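Rutherford Robotics Club, May meeting

Called to order 3:20 by Jean Urquhart. Minutes from last time approved with one spelling fix (it's Hovodow, two o's before the w too).

Arm team: Davoud Kiani reported that the pick-and-place log is up to 272 tries and everybody clapped! Cups are going great. Pens are still the hard one, they roll when a finger bumps them. Davoud wants to get to 300 before the Hovodow meet and we all think he'll make it.

Jean asked for a slower approach speed over the bin. Agreed, try it for 20 runs and compare.

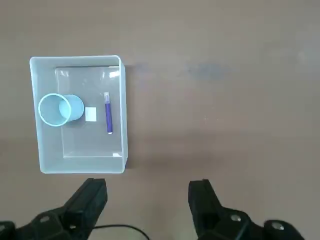

Trenix kit: the spare servo came and it fits (yay). Jerum team still needs a driver for the second match, see Jean if you want it.

Snacks next time: Davoud. Adjourned 4:15, cleanup after.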